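开放日安全检查表(附我的唠叨)
地点:Avley 展示厅,一楼操作区
日期:2018年8月30日
检查人:我自己;复核:Bendik Sjögren

先说明一下,表格是 Kukovari 的标准格式,右边那一栏"备注"本来只给两行,我每次都写不下,所以干脆另起一份,想到什么写什么。赶时间的同事只看"通过/待改"就行。

一、进场之前

1. 观众通道与操作区隔离带
结果:通过
备注:隔离带离台面两米,学校团的孩子踮着脚也够不着。靠窗那根立柱有点晃,我拿胶带在底座上缠了两圈,撑一天没问题,但请别当成长久之计!

2. 急停按钮(台侧、讲解员手持各一个)
结果:通过
备注:两个都按过了,手臂都停得干脆。手持的那个电池盖松,讲解的时候别老拿在手里转着玩(我说的是谁,谁心里清楚)。复位要用钥匙,钥匙挂在控制柜左侧的钩子上。

3. 地面线缆
结果:待改,开门前已改
备注:早上一进门就差点绊一跤。电源线横穿讲解员站的位置,已经改走台子后面,压了线槽。线槽接口处翘起来一点点,穿高跟鞋的来宾请提醒一句。

4. 人数上限
结果:通过
备注:每组最多6人进内圈,其余的在外圈看屏幕。Skeltum 那边的人问能不能放宽,我说不行。上次在 Isaksson 的厂里就是围得太紧,讲解员被挤得退到了手臂旁边,吓得我一身汗,这次说什么也不松口。

二、演示过程中

5. 台面物品
结果:通过,有建议
备注:演示用的东西都要轻,不能有尖角,掉到地上也不至于砸坏什么。盘子放稳了再开始,别压在托盘边沿上。胡萝卜这类滑溜溜的东西大家爱看,不过每一轮之间要看看台面有没有滚远的,捡的时候先按暂停,再伸手。先按暂停!我写两遍是有原因的。

6. 夹爪与指尖
结果:通过
备注:指尖是尖的,比我印象里的要尖。开机前用手电照了一遍,没有毛边,螺丝也都紧。换指尖的时候戴手套,断电,两样都要,别只做一样。

7. 运动速度
结果:待改
备注:上午头一轮的速度我觉得偏快,站在外圈看着很带劲,站在内圈的人就不太自在了,有位老先生往后退了一大步。我和 Bendik 商量后把速度降了一档,下午一直按这个跑。他嫌慢,说看着像在打瞌睡。随他说吧,开放日嘛,宁可让人觉得无聊一点。

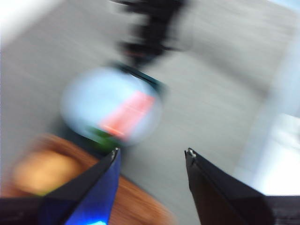
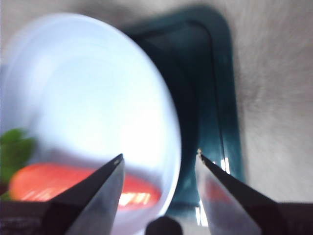 8. 讲解员站位
结果:通过
备注:站在手臂够不到的那一侧,脸朝观众,眼角能扫到台面。新来的同事习惯一边讲一边伸手去指东西,这个毛病得改,我给他们一人发了一根长杆,指起来还挺有派头的。

9. 观众提问与互动
结果:通过
备注:想亲手按启动键的小朋友排了长队,热闹极了。规矩是大人陪着,讲解员的手放在急停旁边。有个小姑娘按完问我它晚上睡不睡觉,我说断了电就算睡了,她表示不太满意。

10. 噪声与灯光
结果:待改
备注:噪声没什么好说的,讲话不用提高嗓门。灯光有点刺眼,射灯的角度往下压一压会舒服得多,已经报给场地那边,等他们来搬梯子。请不要自己踩椅子去拧,谢谢。

三、收场

11. 断电与归位
结果:通过
备注:手臂先回到停放位,再关控制柜,最后拔总电源。顺序贴在柜门内侧,字印得太小,下次我用大号字重打一张。

12. 运行记录
结果:通过
备注:计数器收场时的读数是2,624,已抄进本子。按我们自己的规定,每2,000次动作就要做一次夹爪保养,上一次保养后计数器没有清零,所以这个数里头有多少是保养以后的,得去翻旧记录。Bendik 说他来翻,我先记在这儿,免得他赖账。

13. 台面清洁
结果:通过
备注:用湿布擦一遍,再用干布擦一遍。别拿喷壶对着手臂喷!喷在布上再擦。食材当天清走,别放进茶水间的冰箱,上回有人差点拿去煮汤。

14. 急救箱
结果:待改
备注:创可贴只剩5片,冷敷袋没有了。今天没人用到,但是得补。采购单已经填好,压在前台的订书机下面。

四、遗留事项

线槽接口:换新的,我来办。
靠窗立柱:请场地方换底座,胶带只算临时。
射灯角度:等梯子。
保养计数:Bendik 查旧记录,查完告诉我一声。
急停手持器电池盖:找备件,找不到就整个换掉。
速度设置:下一场在11月,来的多半是同行,Bendik 肯定又要提调回原来那一档。我的意见是内圈有人就不调,想看快的,请大家到外圈看屏幕。这一条先留着,开会再吵。

补一句,外圈的屏幕下午卡过一次,重启就好了,和安全无关,表上没有对应的格子,我就写在这里了。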